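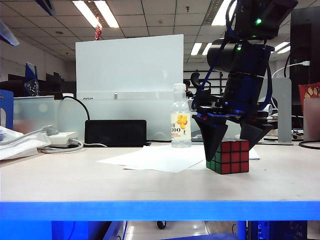

Red side done. Five to go.

October 6, 2022

I turned 58 in April and decided I would learn one thing properly this year. I have a habit of half learning things. There is a ukulele in the hall cupboard, and a Portuguese phrase book with a bus ticket marking page 31. So I wanted something small, cheap and impossible to lose behind the couch, and I settled on the cube.

I had one as a kid, like everyone in our street. My brother could do one side and charged us lollies to watch. I never got past that stage myself. What I did learn was that you could prise the pieces apart with a butter knife and put them back in the right order, and I kept that up until Mum needed the knife.

The first thing I had to unlearn was the idea of doing one side at a time. You can get all nine reds facing you and be no closer to finishing, as the pieces around the edge of that side also have a second colour (or a third, at the corners) that has to match its neighbours. I understood this in theory for a fortnight before I understood it with my hands. The centres don't move in relation to each other. Once that sank in, the whole thing got easier. The red centre tells you where red goes and there is no arguing with it.

I'm using the beginner's method, which goes in layers. You make a cross, put the corners in, then do the middle layer, then the last layer, which takes up most of the instructions and all of the patience. I tried learning it from videos first and that was no good for me. They go too fast, and I'd pause, look down, turn something the wrong way and have to start again. In the end I wrote the moves out on index cards in my own words. "Right side up, top to the left, right side down, top back." It looks ridiculous but I can follow it.

Yara Atallah from work lent me her spare, a Darko, after she watched me wrestle with my old one at lunch. Mine came from a discount shop and felt like it had sand in it. The Darko turns with one finger. I had assumed people who talked about cube brands were being precious, and I was wrong about that. I've since ordered my own.

Practice has been 15 minutes a night after the dishes, with the telly off. Some nights it's been on the train as well, but I gave that up – people want to have a go, and then they want to talk about the one they had in 1981, and then it's my stop. I don't mind the talk. I just don't get any practice in.

My first full solve was on a wet Sunday and it took me most of the afternoon, with the cards laid out in order on the kitchen bench. I put the cube on the windowsill and left it alone for two days. Then I scrambled it, and I'll admit that was harder than I expected. It took me another week to get it back.

Since then it has come down steadily. I keep the times in the back of my diary. By the end of winter I was under 300 seconds, using two of the cards. My best so far is 200 seconds with no cards at all, which a serious cuber would regard as long enough to make a cup of tea. Krešimir Kelmendi's daughter, who is eleven, does it in less time than it takes me to find the white centre. She gave me some advice, which was to stop turning the whole cube over to look at the bottom. I've been working on that.

The part I still get wrong is the second-last step, where the corners of the top layer are in the right places but twisted. The method has you repeat the same four moves over and over, and halfway through the cube looks completely wrecked. The first dozen times I panicked and stopped, and then it really was wrecked. You have to keep going and trust the card. I now say the moves out loud under my breath, and the dog leaves the room.

A few people have asked whether it's good for the brain. I have no idea. My thumbs are sore and I've forgotten two dentist appointments since I started, so I wouldn't count on it. What I like is that it's a contained problem. I spend my days on things that depend on four other people replying to an email, and it is a relief to sit down with something where all the pieces are already in my hand.

Next up is learning the proper finger grips, and after that a shorter way through the last layer. Liya Hadgu has offered to swap me a beginner's book for my ukulele. I said yes, and she's picking it up on Saturday.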